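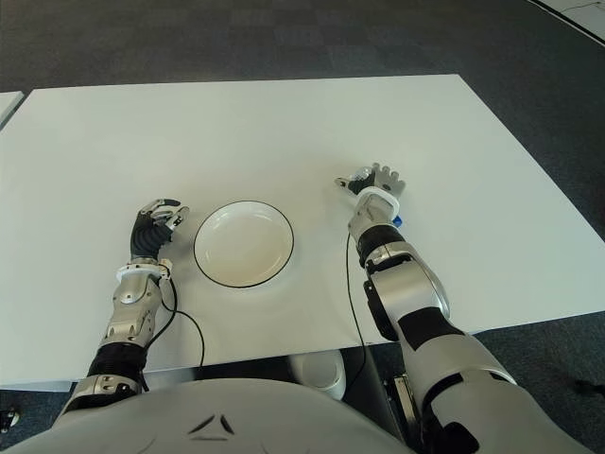 4. Setting up the table and placing the plates

This section explains how to prepare the Drusura table for a meal. Please complete section 3 (Leveling the feet) before you begin.

4.1 Before you start

The table top has a matte finish. It is easy to scratch with sand or dry crumbs, so please wipe it first with a soft damp cloth and let it dry fully. Do not use the green cleaning pads.

If the table stands on carpet, check it again for movement after one day. Carpet becomes flatter under the feet, and one corner can then be a little low.

4.2 Placing the plates

1. Wash new plates by hand one time with warm water and mild soap.
2. Dry the underside well. A wet plate can slide on the matte surface.
3. Hold the plate with both hands, one at each side, and put it down flat. Do not push it across the table.
4. Leave a free space between the plate and the table edge – the width of two fingers is enough.
5. For soup or other liquid food, fill the plate only after it is on the table.

Note: Plates of the Bunting series with a dark rim are shallow. Please fill them to the start of the rim and no higher.

Note: Replacement plates are ordered under part number 1009. The felt pads for the table feet are part number 237.

4.3 Cautions

CAUTION: Do not put a plate directly from the oven on the table top. Use a Flurik mat or another heat-safe mat under it.

CAUTION: Keep cables away from the plates and from the place where people sit. A cable which hangs over the table edge can be pulled by a child or a pet.

CAUTION: Do not sit or lean on the table edge.

4.4 After the meal

1. Remove the plates one by one. Lift them – do not drag.
2. Wipe the table from the middle to the edges.
3. If a gray mark stays on the surface, rub it softly with the Vurnov cloth from the accessory bag.

Continue with section 5, Storing the table.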